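27/03/2018 - Plimside workshop, hide glue trials, batch 6

Carried on from the February sheet. Aim is still to find out why the Grosmont pearl glue skins over before the joint is closed, when the Rumorell cake does not. Both soaked overnight in cold tap water, then warmed in the small pot. Pot thermostat reads low, so I went by the glass thermometer and ignored the dial.

Pearl glue first. Ran off the brush cleanly and had the usual smell. Lap joints in beech offcuts, planed the same morning, clamped in the Urban press. Open time was short again. The surface went dull while I was still lining up the second piece, and two of the joints slid when the screw came down. Marked those with a pencil cross and left them out of the results.

Adanech Gebreyes suggested adding urea and gave me 100 g from her own jar. Tried a small addition to half the pot. Skinning was clearly slower and the squeeze-out stayed soft enough to wipe. Have not yet checked what it does to strength in damp air.

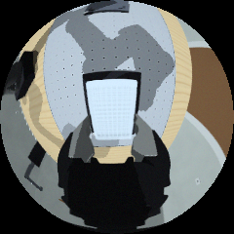

Perforated work surface with light wood border, framed panel with gridded face.

Rumorell cake next. Slow to soak, and the middle of each lump was still hard when I first looked, so it went back for longer with a change of water. Brushed on thicker than the pearl and gave more time to adjust the joint. Colour is darker and it shows as a line on pale stock - acceptable inside a carcass, not on a lipping.

Pull tests on the earlier joints, cured on the rack since last batch. Best of the pearl joints let go at 3,098 N, with wood torn away on both faces. The pass mark we agreed is 3,000 N, so it scrapes in. The rest failed in the glue line and I suspect starved joints from too much clamp pressure. Backed the screw off for today's set.

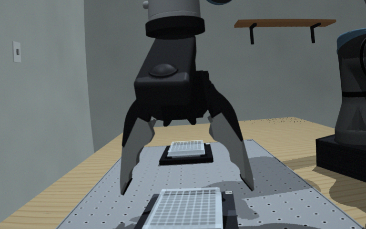 Pale grey perforated board on light wooden table.

To do:
Repeat pearl with urea, fresh soak, same beech.
Check pot thermostat against the glass thermometer over the full range.
Ask Adanech whether the urea is the garden grade or the lab grade.
Damp box needs a new seal before any humidity work - the lid lifts at one corner.
Label the jars. Two in the fridge have no date on them.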